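Teaching an arm by hand: a how-to for people who have heard the sales pitch

The pitch goes like this. You take hold of the robot, you walk it through the job once or twice, it learns. No programming. A child could do it. I have sat through that pitch from four vendors and I now teach arms for a good part of my working week, and I would like to put down what the job involves before anyone buys a second one on the strength of the first demo.

What follows is how we do it at Brikberg. It assumes a six-axis arm, a two-finger gripper, a force-torque sensor at the wrist, and some way of driving the thing, either with your hands on it or with a remote. It also assumes you have an emergency stop within reach and have pressed it on purpose at least once to see what it does.

Step 1. Pick a task you can fail at quickly

Start with something that takes under a minute. Moving a ring from one peg to another is good. Picking up a block and putting it on a scale is good. Folding a towel is a terrible first task, whatever you saw in the video.

The reason to go small is that most of your recordings will be bad. If each one takes five minutes you will start keeping the bad ones out of pity. With a short task you throw it out and go again.

Write the task down in one sentence with a clear finish. "Put the cube on the scale and let go" is a task. "Handle the cube" is not, and I have seen both written on the same whiteboard.

Step 2. Fix the table

Decide what stays put and what moves. Things that stay put should be marked with tape, or better, clamped. Things that move should be moved on purpose between recordings, by an amount you decided on beforehand. People are bad at random. Ask someone to place a cube anywhere and they will place it in the same handspan of table all afternoon.

Clutter is an argument that never ends in our shop. Yaqin Hao likes extra objects on the table because the real world has extra objects in it. I think you should get the thing working with few of them first. We have compromised by leaving some things out and complaining about them.

Step 3. Choose your way of driving

There are two, and the brochures treat them as the same.

Hand guiding means you put the arm in its free-drive mode and push it where you want it. You feel the weight and the contact. It is quick to pick up. The trouble is that your hands and forearms end up in the camera view, and the wrist sensor is now measuring you as well as the job. If you plan to learn anything from force readings, hand guiding spoils them unless you play the motion back afterward and record again without touching the arm. Do that. It doubles the time. The pitch leaves that out.

Remote control means a hand controller, a space mouse, or a second smaller arm you move while the big one copies you. The view stays clean and the sensor readings belong to the robot. The trouble is that you can't feel the table, so for the first few days you will press things into it. Depth is the hard part. Everyone comes in too high, then too low.

We use remote for anything with a grasp in it. I tried the Trusard hand controller and the Jaleo one side by side, and the honest result was that whichever I used second was better, because by then I was warmed up. Be careful with anybody's comparison, including mine.

Step 4. Zero the sensor and check the gripper

Before each batch, hold the arm still in open air, pointing the way it will point during the job, and zero the force reading. If you skip this you will get a constant push in the data that belongs to the weight of the gripper and its cables. Cables are worse than people think. A stiff one tugs differently as the wrist turns. Tie them so they have slack through the whole motion, then run the motion slowly and watch them.

Open and close the gripper twice. Look at the fingers for grease.

Step 5. Record

Start the recorder, wait a breath, then move. Come in from straight overhead for small parts, stop above them, and go down in a straight line. Close the fingers. Wait again. Lift.

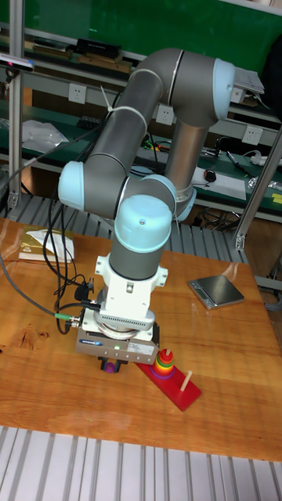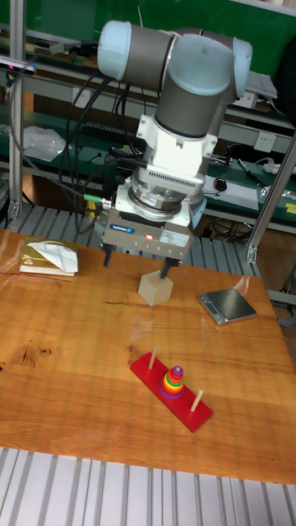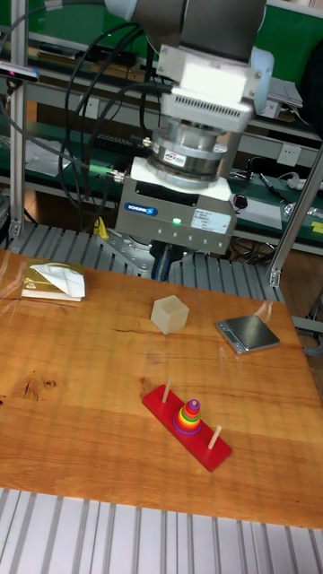
Those pauses matter more than smoothness. A beginner tries to make the motion look good and blends the approach, the grasp and the lift into one sweep. It looks lovely and it trains badly, because there is no clean moment where the fingers are shut and the arm hasn't left yet. Slow and a bit dull is what you want.

Keep your speed about the same from one take to the next. If you get faster through the day, and you will, the later takes teach a different motion from the morning ones. I stop at the end of a batch and replay the very first take before doing more. It is an annoying habit and it works for me.

If you fumble, you have a choice. A small miss followed by a proper recovery is worth keeping, provided you label it. A long dither where you hunt left and right over the part is worth nothing. Delete it on the spot. You will not come back and clean up later. I have a folder from December that says "sort these" and it is still called that.

Step 6. Label while you remember

For each take, note whether it worked, where the part started, who was driving, and anything odd. One line is enough. Do it before the next take starts.

"Worked" has to mean the sentence from Step 1. If the task says let go, and the fingers opened but the part stuck to one of them, it did not work. Drivers are generous with themselves. Have a second person label a sample from the video without seeing the first set of labels. When Qiuyue Fu did this to a batch of mine we disagreed more often than I liked, mostly over takes I had called good because I was tired and they were nearly good.

Step 7. Decide how many is enough

I can't give you the number, and I would be suspicious of anyone who can. Our first cube task got 111 takes and ran well as long as the cube sat inside the patch of table where we had always put it. Move it a hand's width outside and the arm went confidently to the wrong spot and closed on air. We went up to 287, spread out properly this time, and that helped a good deal. A salesman then told us that 1000 would fix the rest. Perhaps. He was not the one who would be sitting there driving.

What I would do before recording more of the same:

Look at where your failures are. If they cluster in one corner of the table, record in that corner.

Check the cameras haven't shifted. A knocked bracket can look exactly like a robot that forgot its job.

Watch ten of your own takes at double speed. If you can't tell from the video why you moved the way you did, the robot has little to go on either.

Step 8. Test it meanly

Most demos test on the setup they trained on, with the person who trained it standing by to nudge the part into place. Watch for the nudge. Everybody does it and most don't know they are doing it.

Have someone else set the table. Have them do it while you are out of the room. Write down the starting position before the run and the result after it, and do not rerun the ones you feel were unlucky. Turn the part. Change the lighting if there are windows, since a shiny table at ten in the morning and at four in the afternoon are two different tables to a camera.

Then do the whole test again the next morning from a cold start. I have had a skill pass in the evening and fall over at breakfast, and the cause was a sensor nobody had zeroed.

When not to bother

If the part always arrives in the same place in the same pose, write a program with fixed points. It will take an hour, it will run for years, and you can read it. Teaching by demonstration earns its keep when things vary and you can't easily say how. A ring dropped on a peg sits somewhere in between. I would program the carry and teach only the last bit, where the ring finds the peg, and I have had that argument with the people behind our Qiu software, who would rather I taught all of it.

If your manager has been promised that the operators will do this between other duties, ask to see the schedule. A batch of decent takes is a morning of close attention, with someone's eyes on the fingers the entire time. After a couple of hours the quality drops, and the only fix I have found is to swap drivers or go and do something else.

Spare parts to have on the shelf before you begin: a set of fingers, a sensor cable, tape in a color that doesn't match anything on the table.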